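Search tips Enter keyword
August — by the Stillum workshop desk

Getting a Shelf Frame Square

Most wobbly shelves start with a corner that was tightened too soon. Cut all the pieces first and lay them out on a flat surface. A garage floor usually isn't flat enough, so use a bench or an old door.

Check your cuts in pairs. Two rails that should both be 570 mm need to match each other before they match the drawing. File off the burrs, or the ends won't sit flush.

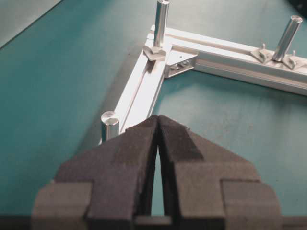

Leave every screw finger-tight until the whole frame is together. Then measure both diagonals. If one comes out longer, push on those two corners and measure again. A difference of 2 mm is fine for a shelf that holds paint cans. For drawers you want less.

Tighten opposite corners in turn, a half turn at a time — going straight round the frame tends to pull it out again.

Wipe the bench down before you start. Grit under a rail will lift it enough to throw off the reading, and it scratches the finish too. Keep a try square nearby and check it now and then by drawing a line, flipping the square over and drawing the line again from the same point.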